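年表可以晚一点再写

2019年7月14日

Meltus 的共享设定维基最近在讨论首页改版。方案里有一条，是把总年表放到首页最上面，所有新条目在建立之前，都要先在年表里登记一个年份。我反对这一条。讨论页上的字数限制写不下我的理由，所以单独写一篇放在这里。

先给没有参与过的人交代一下背景。Meltus 是一片正在缩小的咸水湖，湖边有几座城，最大的一座叫 Parville，对岸的淡化站聚落叫 Sakai，控制水泵和管线的公司叫 Prutell。设定里的“当下”是2081年之后的一段时间，2081年发生了停泵事件，Prutell 关掉了北岸的泵，湖水退出旧港，Parville 的一半城区从此离开了水边。几乎所有人写的东西都绕着这件事转，有人写小说，有人拿去跑团，有人只画地图，还有人只写湖里的鱼。

总年表现在有28页。我把它从头到尾读过两遍，第二遍是为了写这篇文章。从停泵往前，年表记了 Prutell 的历任董事、公司的合并与拆分、几次罢工、一场没有打起来的边界冲突，还有旧港防波堤的奠基和重修。从停泵往后，记了临时议会的成立和解散，管线协定的签署，Sakai 的两次自治投票。每一条都有年份，很多有月份，有些连上午下午都写了。

这份年表写得不差。很多条目的文笔比正文还好。我的意见只关系到它应该排在什么位置。

年表回答的是什么问题

一个人打开设定页面，通常是带着问题来的。他要写一个住在 Parville 的人，想知道这个人早上几点起床，去哪里打水，水要不要钱，钱付给谁。他要主持一场游戏，玩家忽然说要躲进一家店里，他需要知道旧港那一带还剩什么店。他要画一条街，想知道屋顶是平的还是斜的。

年表对这些问题没有帮助。年表能告诉他，停泵之后的第二年临时议会通过了配水法。配水法规定了什么，年表里有一句话，“按户配给，差额由公司补足”。那么一户是多少人，租客算不算一户，住在船上的人算不算一户，补足的差额是送到门口还是要自己去取，都没有。因为年表的格式不要求写这些，写的人也就不会去想。一条合格的年表条目只需要时间、主语和动词。

我见过不少设定，年表很长，城市很空。读者能背出三代统治者的名字，却说不出城里的人吃什么。作者在年表上花掉了最有热情的几个月，等到要写街道的时候，已经累了，或者已经觉得这个世界写完了。年表有一种完工的样子，从元年排到当下，一行一行都对得齐，看起来什么都有。

Parville 没有落到那个地步，原因很简单，它最早的一批条目里根本没有年表。现在还能在修订历史里查到，第一个条目写的是旧港的潮汐钟。那座钟在湖水退走以后仍然每天敲，敲的时刻照着旧的潮汐表，城里的人用它来定午饭时间。条目里没有年份，“停泵”两个字也没有出现，只说“水走了以后”。后来的人读到这句话，开始问水为什么走，走到哪里去，谁让它走的，这才有了 Prutell，有了北岸的泵，最后才有人给它定了一个年份。

顺序是从钟到泵，再到年份。如果倒过来，先登记“2081年，北岸停泵”，再让大家去填后果，我不认为会有人写出那座钟。最可能出现的是难民数字、抗议、议会声明，还有一位挺身而出的工程师。这些东西 Meltus 后来也都有了，读的人最少。
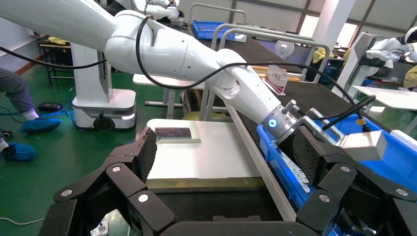
Beryl Bickerstaff 在讨论页上回复过我这个说法，大意是潮汐钟只是一个运气好的条目，不能拿来当规矩。她说她整理过早期的页面，同一时期还有一大批条目，写得很随意，互相打架，后来花了很大力气才合并掉。有人写旧港在停泵之前就已经淤塞，有人写停泵当天港里还停着大船。有人写 Sakai 的淡化站归 Prutell 所有，有人写它从来都是合作社。假如当时有一份年表，这些冲突在落笔之前就会被发现，整理的人也不用在事后一个一个去找作者商量。她最后说，潮汐钟的作者后来没有再来过，留下来收拾的是别人。

这段话我认真想过，其中一部分我同意。合并工作确实很苦，而且苦的总是少数几个人。我自己没有做过多少合并，说话应该有分寸。

但她举的两个冲突，我想拿出来仔细看看，因为我觉得它们恰好说明了别的事情。

关于旧港淤塞

先说旧港。有人写停泵之前港口已经淤塞，有人写停泵当天还停着大船。整理的时候，采用了后一种，前一种被删去，理由是年表里已经写明“停泵当日，港内船只搁浅”。

我把被删掉的那个条目找出来读了。它是以一个领航员的口气写的，说航道已经浅到要靠人在船头用杆子探底，公司每年报告说疏浚完成，领航员每年重新画自己的图，画在一块旧帆布上，不给公司看。条目最后，领航员说港口早就死了，只是没有人去登记。

停泵当天港内有船，和一个领航员认为港口早就淤死了，这两件事可以同时成立。船可以是小船，也可以是进得来出不去的船。搁浅的船甚至可以早在停泵之前就搁在那里，只是到了那一天，公司需要一个日期，于是把它们都算进去。照这样读，Prutell 这家公司一下子就有了样子。它造假疏浚报告，也许还在保险上动手脚，停泵对它来说可能是一次清账的机会。这里面够写一部长篇。

可是领航员的条目被删了，因为它和年表对不上。删它的人没有做错什么，他照规则办事。规则说年表优先。我要说的就是这条规则。

年表一旦放在最前面，就从一份整理材料变成了裁判。它写下的每一句话都默认是真的，而且是唯一的真话，别的文字都要去迁就它。可是在一个设定里，谁有资格说出这种话呢？现实中的年表也是有人编的，编的人有立场，有遗漏，有不敢写的事情。Parville 的年表读起来却像是从天上看下来的，不属于城里的任何一个人。

假如我们说，这份年表是 Prutell 档案室编的，情况会好得多。假如再有一份 Sakai 合作社编的，两份放在一起看，年份都对得上，事情却不大一样，那就更好。

关于淡化站归谁

再说淡化站。这个冲突我认为应该解决，而且应该早点解决。Sakai 的淡化站归公司还是归合作社，关系到水价，关系到投票，关系到几乎每一个住在 Sakai 的人物怎么说话。写的人不知道这一点，就没法动笔。两种写法并存，读者也会糊涂。

但是解决这个问题也用不着年表。它是一个“现在怎么样”的问题，写在 Sakai 的主条目第一段就可以了。淡化站归合作社，管线归公司，合作社造的水要经过公司的管子才能卖到对岸，过路费按季度谈。四句话，写完大家都能用。至于合作社是哪一年成立的，章程是谁起草的，第一任理事长叫什么，等有人需要的时候再写。

我认为大多数被当成“年表问题”的冲突都是这一类。大家真正需要统一的是现状，争来争去却争到了年份上，因为年份看上去比较好裁决。年份只有一个数字，谁对谁错一眼能看出来。现状要写成句子，写句子要负责任。

去年有一场争论我印象很深，是关于配水卡的。有人在短篇里写了蓝色的卡，有人在游戏记录里写了打孔的铜牌。讨论了很久，最后的结论是在年表上加了一条，某年某月，铜牌改为卡片。于是两边都不算错了，矛盾解决了，条目归档。

没有人接着问，铜牌收回去以后到哪里去了？不愿意交的人怎么办？有没有地方只认铜牌？老人会不会把两样东西串在一根绳上挂着？我后来跑团的时候用过最后这个细节，玩家反应很好，有一个人为了一块铜牌整晚都在和一个卖灯油的老太太讨价还价。这个细节在维基上没有位置可放。年表条目里放不下，配水卡又没有自己的条目，按照新方案，我还得先给老太太登记一个年份。
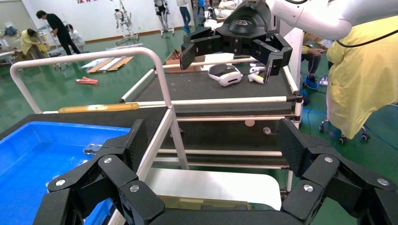 推车上层放着一台VR头显和两个手柄。

关于新来的人

支持新方案的人常说，这样做是为了新人。新人进来看见一大堆条目，不知道从哪里读起，有一份总年表放在首页，至少有一条线可以顺着走。

我能理解这个想法，可我见到的情况不是这样。新人看到28页年表，一般有两种反应。一种是关掉页面。另一种是非常认真地从第一行读到最后一行，然后在论坛上问，还有哪一年是空的。

第二种人我更担心。他读完以后，脑子里的 Meltus 就是一张表，他看到的创作机会就是表上的空格。于是他会在两次自治投票之间塞一场瘟疫，在公司合并的前一年加一次暗杀。他很守规矩，年份也登记了，前后都不冲突。可是这样的条目加多了，城市的历史会变得很拥挤，每隔两三年就有一场大事，住在里面的人应该早就跑光了。

Parville 的年表里，停泵之后已经有八场暴动。我不想说哪一场不该有，每一场单独看都有道理。放在一起看，就很难相信潮汐钟底下还有人在准时吃午饭。

平淡的年份在年表里没有地方放。一个城市的大部分时间是平淡的，水管有点漏，房租涨了一点，某条街的狗特别多。写这些东西的人不知道该登记成哪一年，因为它每年都是这样。新方案要求先登记年份再建条目，等于是告诉这些人，你写的东西不算。

我刚来的时候，写的第一个条目是 Parville 的补鞋摊。湖底干了以后，从旧港走到新的水边要穿过一大片盐壳，盐很伤鞋，所以沿路有许多补鞋的。我写了他们用什么胶，怎么收费，为什么都把摊子摆在路的东侧。东侧是因为下午有堤坝的影子。写这个条目我用了一个晚上，没有查任何年份。第二天有人在下面加了一段，说盐壳路上还有人专门替人背东西，按鞋码收费，脚大的人踩得稳，价钱也高。我到现在都不认识加这段话的人，但我留下来，就是因为这段话。

如果那天晚上系统先弹出一个框，问我这个条目发生在哪一年，我大概会随便填一个数字，也可能会想，还是等我把年表读完再说。然后就没有然后了。

关于跑团的桌子

我主要的经验在跑团上，所以这一节多说几句，不跑团的人可以跳过去。

主持游戏的人翻设定，是在别人等着他的时候翻的。玩家坐在对面，问了一个问题，主持人低头去找答案，找得太久，气氛就散了。所以我对一份设定的要求非常实际，我要能在很短的时间里找到一个可以说出口的东西。

“管线协定于停泵后第三年签署”，这句话说不出口。我总不能让一个看门的人对玩家说这个。“过闸要看鞋底，鞋底有盐的走左边，没盐的走右边”，这句话可以直接说。玩家马上会低头看自己角色的鞋，会问为什么，会想办法把盐刮掉，或者故意去沾一点。一场戏就有了。

看鞋底这一条，来自 Sakai 的闸口条目，那个条目只有两段。写的人没有说这个规矩是什么时候开始的，我也从来不需要知道。有一次玩家真的追问了，说这个规矩是谁定的。我当场说，看门的人耸耸肩，他来的时候就是这样了。玩家很满意，因为现实里问这种问题得到的也是这种回答。

住在一座城里的人，大多不知道自己城市的年表。他们知道上一次停水是什么时候，知道房东换过没有，知道自己出生那年冬天特别冷，因为母亲老说。再往前就是听来的，听来的东西多半是错的，而且错得很有用。两个角色对同一件事记得不一样，他们就可以吵架。两个角色都按年表说话，就没什么可吵的了。

有的主持人和我看法不同。有人喜欢长线的政治局，要算清楚议会哪一届、董事哪一任，没有年表没法玩。我参加过一次这样的团，玩得很好，主持人把 Prutell 的董事名单打印出来贴在屏风背面，谁哪年退休都记得。这种玩法需要年表，我完全承认。年表也一直在那里，点一下就能看到，没有人要把它删掉。

我反对的只是让所有人都从那里进门。

关于地图

有人问过我，既然这么不看重年表，那首页放什么，是不是放地图。

地图比年表好一些，因为地图至少会让人问“这里有什么”。但地图也有类似的毛病。地图画完以后，没有画上去的地方就像不存在一样。Parville 的大地图是按停泵之后的岸线画的，旧港以东有一块留白，画的人只是没来得及画，后来大家都默认那里是荒地。我写补鞋摊的时候，影子从堤坝上落下来，堤坝在地图上就压在这块留白的边上，有人还来问我，那里不是没有人吗。

地图还会让距离变得太确定。设定里有一篇很早的短篇，主角从旧港走到水边走了一整天，走得很绝望。后来有人拿地图一量，说这段路走半个上午就够了，建议修改。作者没有改，我认为他做得对。盐壳难走，人又饿，还要绕开塌下去的地方，走一天有什么不可以？何况水边每年都在往后退，量的是哪一年的水边？

所以我也不主张把地图放在最前面。它可以放在第二位。

我主张怎么做

光反对不行，我把自己的建议写得具体一点，方便大家讨论。

首页最上面放一段现状。用现在时，写 Meltus 的湖、Parville、Sakai 和 Prutell 现在各是什么样，谁管水，谁管闸，普通人怎么拿到水，长度不要超过一屏。里面只提一个年份，就是2081年，因为停泵这件事躲不开，人人嘴上都会说。别的年份一概不提。这一段需要大家一起定，定了之后不要轻易改，真正要当裁判的是这一段。

现状下面，放几个短条目的链接，轮换着放。我希望选那些写日常东西的，潮汐钟、闸口看鞋底、盐壳路上背东西的人，让新来的人一眼就知道，这样的东西是可以写的，写两段也可以。

年表放在侧栏，标题改一下，写清楚是谁编的。我倾向于写成 Prutell 档案室所编，这样一来，凡是和它冲突的条目，不必删，可以理解成档案室没有记，或者不愿意记。喜欢年表的人照样可以往里添，添的时候要想一想，公司的档案员会怎么写这件事。我猜写出来会比现在有意思，因为有了口气。

新条目不要求登记年份。作者愿意写就写，不愿意写就空着。空着的条目默认属于“水走了以后”，和潮汐钟一样。

被删掉的旧条目，凡是只因为年份对不上而删的，恢复出来，放在一个单独的分类里。分类名字可以再商量，我想过“城里的说法”，也许太俗。领航员那一条应该第一个恢复。

至于冲突，我建议分成两种处理。影响别人动笔的，比如淡化站归谁，要尽快统一，写进现状。不影响别人动笔的，比如港口到底哪一年淤死，放着不管。怎么分辨是哪一种？我用的办法是看有没有人因为它写不下去。有人在讨论页上说“这个不定下来我没法写”，那就定。只是有人看着不舒服，那就再放一放。
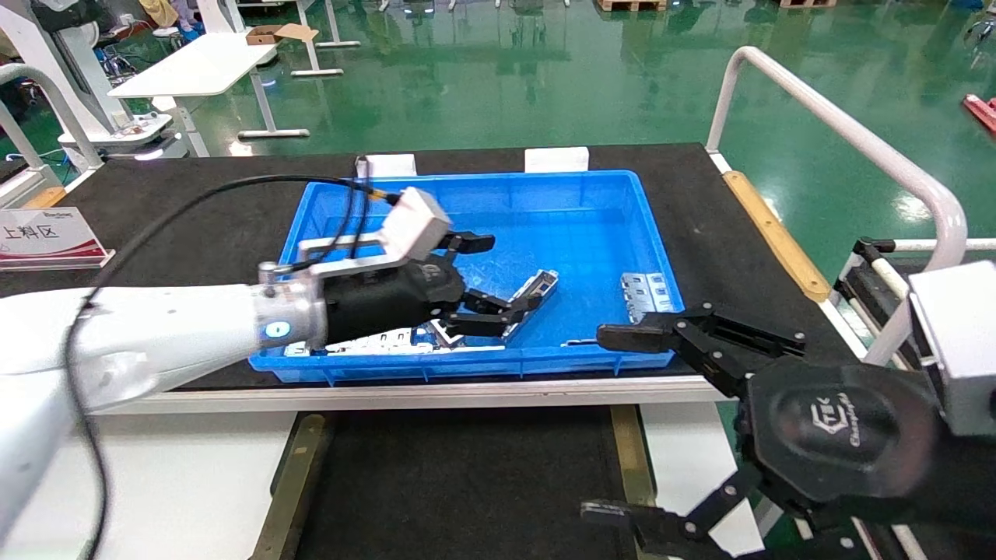 几点回应

贴出草稿之后收到一些意见，我在这里一并回答，正文就不改了。

有人说，把年表算在 Prutell 名下，会伤害写年表的人，好像他们写的都成了公司的宣传。这一点我没有想到。年表里有些条目，比如罢工那几条，写得很有感情，明显站在工人一边，公司档案室不可能那样写。也许可以拆成几份，罢工的部分归到工会名下，投票的部分归到 Sakai 名下。拆起来很麻烦，要问过每一位作者。我愿意参加这项工作，前面说过我合并做得少，这次可以补上。

有人说，没有年表就没有因果，没有因果就没有故事。我不太同意。因果不需要年份，需要先后。“水走了以后，鞋坏得快了，补鞋的人就多了”，先后很清楚，一个年份都没有。读者对先后很敏感，对年份不敏感。除了当过整理者的人，我没有见过谁读小说的时候去心算角色那年几岁。当然，写家族故事的人例外，祖母不能比母亲小，这种账作者自己列一张纸就够了，不必全站登记。

有人说我举的都是小东西，一个设定不能全是补鞋摊和潮汐钟，总要有大的事情在后面撑着。这话是对的。Meltus 有停泵，停泵足够大了。我的看法是，一件大事可以撑很久，远比大家以为的久。停泵这件事还有许多地方没有写到。北岸的泵关掉以后，泵房里上班的人去了哪里？湖里的鱼退到什么地方，渔民是跟着走了还是改了行？旧港那些靠潮水冲干净的下水道，没有潮水以后怎么办？这些问题摆在那里好几年了，大家忙着往后面加第九场暴动。

还有人问，Beryl Bickerstaff 看过这篇没有。看过。她不同意恢复旧条目，理由还是合并的工作量，她说恢复容易，恢复以后每来一个新人都会问一遍以哪个为准，回答的人又是那几个。我没有很好的办法反驳，只能说可以在分类页顶上写一句话，叫大家不要问。她说写了也会问。这大概是真的。

她同意的是现状那一段，她认为早就该有。她也提了一个条件，现状里必须写清楚水价怎么算，因为这是被问得最多的问题。我同意。水价现在有三种写法，按桶，按人头，按鞋码的那种只用在盐壳路上，严格说来不是水价，是背水的工钱。我倾向于城里按桶，Sakai 按人头。谁有别的意见，写在讨论页的水价那一栏里，不要写在这篇下面，这里我不一定每天来看。

另外，潮汐钟的条目前几天有人改过，给钟加了一个铸造年份。我已经改回去了，理由写在修订说明里。如果改的人看到这篇文章，请不要误会，那个年份和别处并不冲突，铸钟的厂名我也很喜欢，建议另外建一个条目来写那家厂。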